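Plendus Two-Arm Bench Cell
Home > Bench equipment > Two-arm cells

Small parts sorting, drawer filling and light kitting, done at a regular workbench

If your people spend half the shift reaching into drawers, picking out one small part and setting it down somewhere else, the Plendus cell was built with them in mind. It has 2 arms, one table and one control panel, and it fits where a packing bench used to stand. We've been putting these in at small shops for a while now and we still get a kick out of the first morning, when the crew starts bringing over odd parts from their own benches to see what it will pick up!

What it does

One arm holds or opens, the other picks and places. That covers a surprising amount of daily bench work: pulling a part from a drawer, turning it the right way up, setting it on the table or in a tray, closing the drawer again. Jobs are taught by hand. You move the arms through the task, save it, and give it a name people will recognize (our favorite so far is "the fiddly one").

What changes for the crew

The Oakley site runs its cell on the early shift, starting at 6 a.m. Before, two people traded off on drawer filling all day, and it was the job everyone wanted to swap out of. Now one person sets up the day's list, keeps an eye on the cell, and does inspection at the next bench. The other moved over to final assembly, where the shop was short. Both still know how to fill a drawer by hand, and they do when a rush order comes through.

At Drullside the change was smaller but people like it just as much - less reaching across the bench, and fewer sore shoulders by the afternoon. The crew there rewrote our setup sheet in their own words. We liked their version better, so it's the one we ship.

Training takes a morning for basic use. Teaching new jobs takes longer, and we suggest having at least two people on every shift who can do it.

At the bench

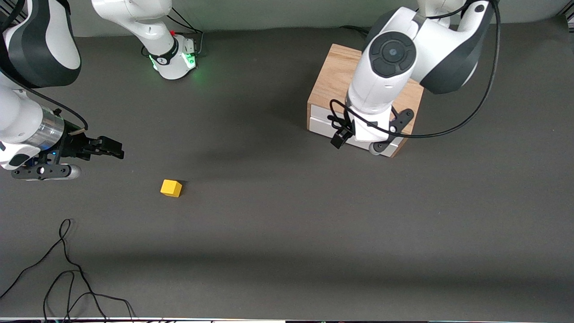

Teaching a two-arm job is mostly a matter of deciding which hand goes where, and people who have done the work for years are far better at it than we are. They know which side a drawer sticks on and how much room a hand needs beside it. With one gripper up against the wooden drawer box and the other hovering open near the yellow cube, each arm has its own patch of table to work in. We start every new crew on a single block like that, then move on to their own parts once they're comfortable with the reach. Leave plenty of open table on the near side. You'll want it for trays later.

Specifications

Arms: 2, each with a two-finger gripper
Table height: 786 mm, fixed
Saved jobs: up to 60
Power: standard wall outlet
Order code: PL-1,912 (table included)

Good to know

The cell is happiest with firm parts that keep their shape. Soft bags and thin film are still a struggle, and we'd sooner say so now than after delivery. Lighting matters less than you might think, but do keep it steady through the shift.

Demo bench

The Priltircombe demo bench is open for visits through September. Bring a box of your own parts - the awkward ones especially - and someone who handles them every day. Plan on a couple of hours.

Related: drawer inserts, spare gripper fingers, part trays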